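How to read a development bank loan announcement without being sold to

Posted 2020-06-09 by Geeta Garg

A bank signs an agreement with a ministry, two people shake hands over a folder, and by dinner the headline says a region is getting reliable power. Maybe it is. A signed loan is a promise to lend, and I've read enough of them to want more than a handshake. My routine takes most of an evening.

Step 1. Find the verb

Look at what the money will do. "Will finance" is firm. "Will help provide", "aims to" and "is expected to support" are soft, and the soft ones usually sit next to the biggest numbers. Copy the verbs into a text file with no adjectives and see what's left.

Step 2. Split the total

The Mular substation release gave one figure, $500 million. The project documents had $82 million of that as the borrower's own contribution, which hadn't been budgeted yet. Write down each lender, the amount, and whether it's a loan, a grant or a guarantee. If you can't fill in a row, leave it blank. Don't guess.

Step 3. Check approved, signed, effective, disbursed

These are four different dates. The Revunel transmission loan was signed in January and no money had moved when I last looked. Commitment fees can start running before a single pole is in the ground, so look for that clause too.

Step 4. Chase the unit

"2,747 households will benefit" could mean new connections, or people who already have power and might see fewer outages. Muthu Iyer, who used to review these for a living, told me to search the results table for the word "baseline". No baseline, no claim – that's his rule and I've borrowed it.

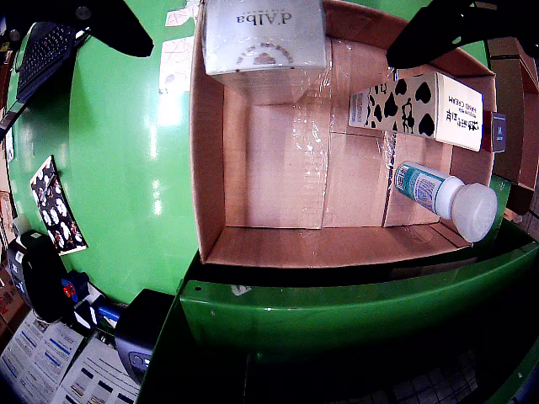
Procurement annexes deserve the same suspicion, and they're where I spend the most time. Start with the contract packages and match each one to a line in the budget. A package title is a label and tells you about as much as a label can. A carton with HAND CREAM printed on the end gives you the kind of goods, but the price and the quantity are on some other piece of paper. "Grid modernization equipment, Lot 3" tells you less than the carton does. Ask for the bill of quantities. On the Jeron lines it listed 1,007 transformers, a number missing from every public summary I could find.

Step 5. Write to someone

Most project pages list a contact. Keep it to one question per email and quote the page number. I got an answer on Jeron in nine days. I'm still waiting on Revunel.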